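Why Do Stars Twinkle?

I grew up in Kestthorpe, which is a very small town with a very dark sky, and when I was little I was sure the stars were blinking at me on purpose. I used to blink back! So if you've ever lain on the grass and wondered what all that flickering is, I'm with you.

First, the surprising part. Stars don't twinkle. If you could float up in space and look at one, it would shine as steady as a lamp. The twinkle happens right at the end of the trip, when the light comes down through our air.

Air is always on the move. Warm blobs of it drift up, cool blobs sink, and they slide past each other all night long. Light bends a tiny bit every time it goes from a warm blob into a cool one (or the other way around). So the starlight gets nudged left, then right, then left again, and your eye sees it get brighter and dimmer really fast. Sometimes it even flashes red or blue, because some colors bend a little more than others.

You've seen the same thing at the bottom of a swimming pool. Drop a coin in and watch it. The coin is lying still, but it looks like it's wobbling because the water above it is wobbling.

So what about planets? They look like stars, but they mostly don't twinkle. Planets are much closer to us, so each one is really a tiny disk in the sky instead of a single point. Light from one side of the disk might get nudged left while light from the other side gets nudged right, and it all evens out. That's my favorite trick for finding a planet, and it works best when it's high up.

Try it yourself! On a clear night in June, go out with a grown-up at 10 p.m. and give your eyes 12 minutes to get used to the dark (no phones, sorry). Pick a star low down near the rooftops and watch it for 60 seconds. Then pick one high over your head and do the same. The low one should twinkle more, because its light has to push through a lot more air to reach you.

I keep a twinkle notebook and I'm on page 26. Mostly it says "cloudy."

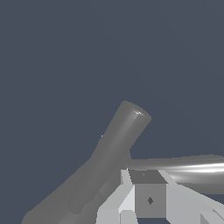 A long gray cylinder against a dark blue background (computer picture).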